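床を張り替える前に

2018年3月13日

住んでいる建物の管理組合から、共用の集会室の床を張り替えるという通知が来た。築年数のわりに傷みが進んでいるので、木の床をはがして木目柄の塩ビシートにする、という内容だった。見積もりは587,000円。添付の書類には製品の色見本が並んでいて、どれも木の名前がついていた。オーク、ウォルナット、チェスナット。どれも木ではない。

私はこの計画に反対の返事を出した。結果はまだわからない。ただ、返事の欄が小さくて書ききれなかったので、考えていることをここに書いておく。

まず、木目柄のシートが悪い製品だと言うつもりはない。水に強いし、掃除は楽だし、台所や洗面所なら私も選ぶと思う。実際、自宅の洗面所はProndariのシートで、5年使って不満はない。問題は、すでに本物の木が張ってある部屋で、その木をわざわざ捨てるところにある。

集会室の床は寄せ木で、厚みは十分にある。表面の塗膜がはげ、椅子の脚のこすれたところが白くなり、窓際は日に焼けている。通知ではこれがまとめて「劣化」と呼ばれていた。しかし塗膜がはげたのと木が傷んだのとは別の話で、塗膜は消耗品だから、はげたら塗り直せばいい。靴底が減ったからといって足の心配をする人はいない。床の話になると、なぜかこの二つが混ざる。

日焼けも同じで、木は光で色が変わる。明るくなる木もあれば濃くなる木もあり、家具をどけると下だけ色が違っていたりする。これを嫌う人が多いのは知っている。私は気にならない。木の色はもともと揃っていないし、同じ部屋の中に明るい木と暗い木が一緒にあっても困ることは何もない。

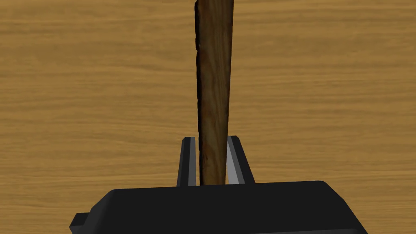
明るい木目の面と、それより濃く赤みのある木の棒。

色が揃っていなければならないという感覚は、印刷された木目に慣れたせいだろうと私は見ている。シートの木目は一定の長さで繰り返す。気をつけて見ると、同じ模様が何枚かおきに出てくる。見慣れると、本物のほうがむらに見えてくる。住宅の展示場で、無垢の床を見た来場者が「これは色が違うけど不良品ですか」と聞いているのを横で聞いたことがある。営業の人は丁寧に説明していたが、最後には均一な色の製品を勧めていた。売る側としては苦情が少ないほうがいいわけで、責める気にはなれない。

費用のことも書いておく。研磨して塗り直す場合の見積もりを、自分で取ってみた。頼んだのはNí Chonaillという小さな工房で、床の研磨と家具の修理をしている。金額は470,000円だった。張り替えより安いが、差は思ったほど大きくない。しかも工事の間は部屋が使えず、木の粉も出るし、塗料が乾くまで待たなければならない。張り替えのほうが工期は短い。管理組合がそちらを選びたくなる事情はわかる。

ただ、見積もりの比較は一回分の工事しか見ていない。寄せ木の床は、厚みがあればまた削れる。シートは削れないので、傷めばはがして捨て、新しいものを張る。そのたびに下地の処理が要り、接着剤の跡を取る手間がかかり、廃材の処分費が乗る。二回目、三回目まで考えて比べた資料は、通知にはついていなかった。役員の任期が短いから、次の工事のことは次の人が考える。どこの建物でも同じだと思う。

もう一つ、あまり数字にならない話がある。細長い部屋で床が木だと、奥まで木目の向きや張り方の模様が続いて、部屋の印象がほとんど床で決まる。壁がただの灰色でも、家具が少なくても、床が持たせてくれる。逆に床だけ取り替えると、他を何も変えなくても別の部屋になる。集会室もそういう細長い部屋で、壁にも天井にも見るべきものはない。床をなくせば、残るのは長い箱だけになる。
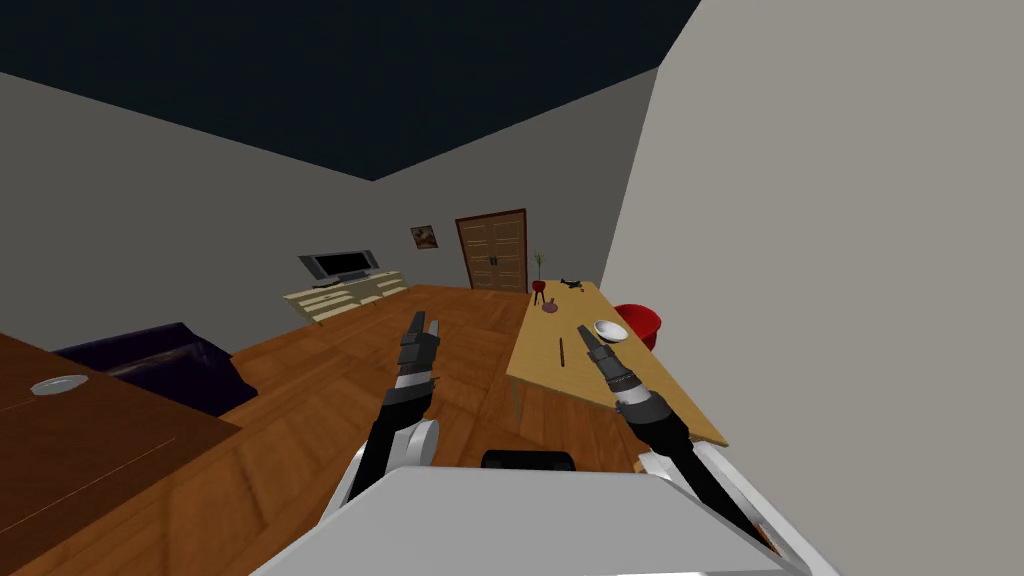

Cormac Hennessyの意見は私と違っていて、共用の部屋に木を使うこと自体が贅沢だという。この文章の下書きを送ったら、次のような返事が来た。「君は床を眺める側で書いている。モップをかける側で書いていない。木の床は水拭きを嫌がるし、コーヒーをこぼせば急いで拭かないといけない。誰の持ち物でもない部屋で、誰がそれをやるんだ。手入れの要らない床を選ぶのは怠慢だと君は言いたいようだが、手入れする人がいないと認めるのも一つの誠実さだ」

痛いところを突かれたと思う。集会室の掃除は月に一度、業者が他の場所のついでにやっている。木の床だからといって特別なことはしていない。塗膜があそこまではげたのも、塗り直しの時期を何度も逃したからで、塗り直した後にまた同じことになる可能性は高い。

それでも私は、手入れする人がいないという前提をそのまま受け入れるのには抵抗がある。木の床の手入れは、世間で思われているほど大変なものではない。普段は乾いたモップでほこりを取る。砂を持ち込まないように入口にマットを敷く。椅子の脚にフェルトを貼る。自宅の居間では冬に入る前、12月にLetnessの床用オイルを薄く塗っていて、午前中に始めて昼過ぎには終わる。集会室は塗膜のある床なのでオイルは使えないが、その代わり毎年何かをする必要はなく、何年かに一度、表面を軽く研いで上塗りを足せばいい。下の木まで削るのは、それを長く怠ったときの話だ。

フェルトは安い。私は以前、集会室の椅子の脚に貼ってはどうかと提案したことがある。予算の項目がないと言われて終わった。消耗品費で買えるはずだと今でも思っているが、当時はそれ以上言わなかった。もっとしつこく言っておけばよかった。床を張り替える予算の項目はあるのに、床を長持ちさせる予算の項目がない。この順番はおかしい。
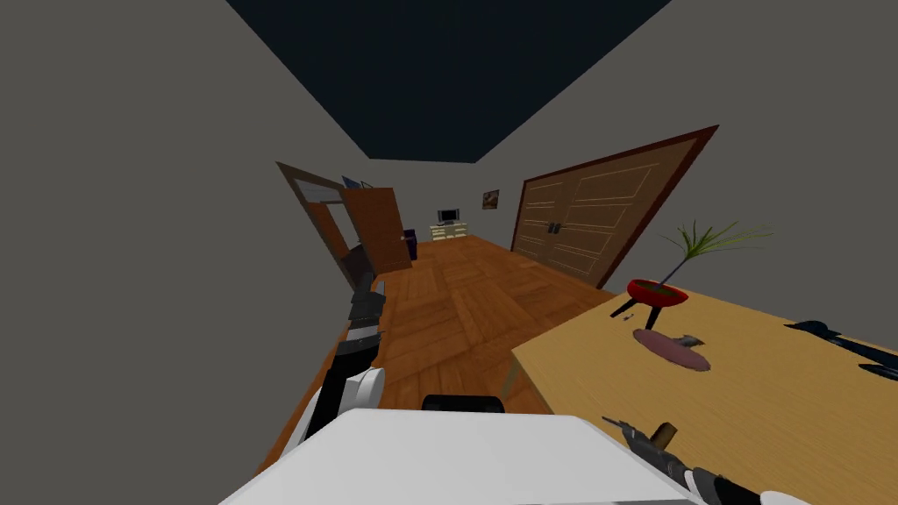
駅の向こうにDimeroという喫茶店がある。もとは布の問屋だった建物で、床は問屋のころの板をそのまま使っている。板の間には隙間があり、レジの前はへこんでいて、机によっては脚の下に薄い板を挟まないとがたつく。店主に手入れのことを聞いたら、7年前に一度削ったきりで、あとは掃いているだけだと言っていた。あの床を見て「劣化」と言う客はあまりいないと思う。同じへこみが集会室にあれば、通知に写真つきで載るだろう。違うのは床の状態より、それを見るときの構えのほうだという気がする。店の古い床は味になり、共用部の古い床は不備になる。

もちろん店と共用部では責任の重さが違う。つまずいて転べば管理組合の問題になるし、車椅子や杖を使う人もいる。段差や浮きがあるなら直すべきで、そこは味の話で済ませてはいけない。集会室の床に関していえば、浮いているのは入口の近くの数枚で、工房の人はそこだけ外して接着し直せると言っていた。先の見積もりにはその作業も入っている。こういう部分的な直し方ができるのも、小さな木片を並べた床の利点だ。

私が管理組合に求めたいのは、張り替えをやめろということの前に、比べる資料を出し直してほしいということになる。研磨と塗り直しの場合、その後の上塗りの場合、シートを繰り返し張り替える場合。それぞれの費用と、部屋が使えない日数を並べてほしい。そのうえで住民の多くがシートを選ぶなら、私は従う。掃除の手間を減らしたいという意見も、資料と一緒に出てくれば納得できる。

今の通知には選択肢が一つしかなく、賛成か反対かを丸で囲むようになっている。反対に丸をつけると、現状のまま放っておけという意味に取られかねない。私の返事もそう数えられているかもしれない。次の会合は集会室で開かれるので、工房の見積書の写しを持っていくつもりでいる。フェルトも一袋買っておいた。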